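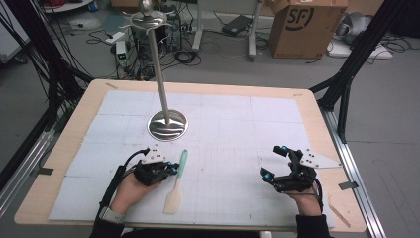

Utensil stand and spatula with a mint-green handle.

# How do playoff seeds work when two teams finish with the same record?

**Themis Vlachopoulos**

My son plays in the Dirneck rec basketball league and the last regular games are this weekend. His team, Bendero, is tied with Rizk at the moment. The league page says the top four teams go to the playoffs and the higher seed gets home court, but it doesn't say how a tie is broken. We split the two games against Rizk. They won the first by 11 and we won the second by 4.

I asked the coach and he thought it was total points scored in the season. Another parent told me it was a coin toss. Does anyone know what the rule is? I'd like to know before I ask for a day off in March.

Posted 23 February 2018

---

**Darius Grecu**

It's point difference. Whoever has the better one gets the seed. Pretty sure it has always been like that.

---

**Rosario Lombardi**

Point difference is part of it, but it comes second. I kept the scorebook for Usell for a few seasons and had to look this up more than once. The order in the league handbook is:

1. Record in games between the tied teams
2. Point difference in those games only
3. Point difference for the whole season, with a cap of 20 points per game
4. Coin toss

You split with Rizk, so the first step doesn't settle anything. On the second step they are ahead, 11 against 4. If you two finish level, Rizk gets the higher seed and you would travel.
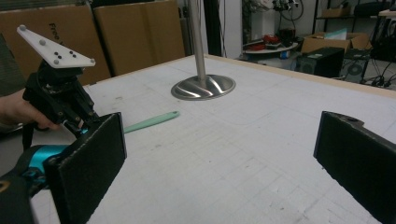
The cap in step three came in after a game that ended 59 to 12, when people complained that teams were leaving their starters in to run up the score. It won't matter for you unless a third team gets into the tie. If that happens you make a small table using only the games among those three and start again from step one. Usell could still do it if they win on Saturday and both of you lose.

Total points scored isn't used anywhere. It may have been once - the handbook has been in use since 2000 and has been changed a few times - but it isn't in the version I have.

Ask the league office for the PDF. The website only has the short version.

---

**Angeliki Balaskas**

Rosario has it right. One thing to add: a forfeit goes down as a 20 to 0 loss, so check whether either team had one. Also, home court only counts in the first round. The semifinals and the final are all played at the high school gym, whatever your seed is.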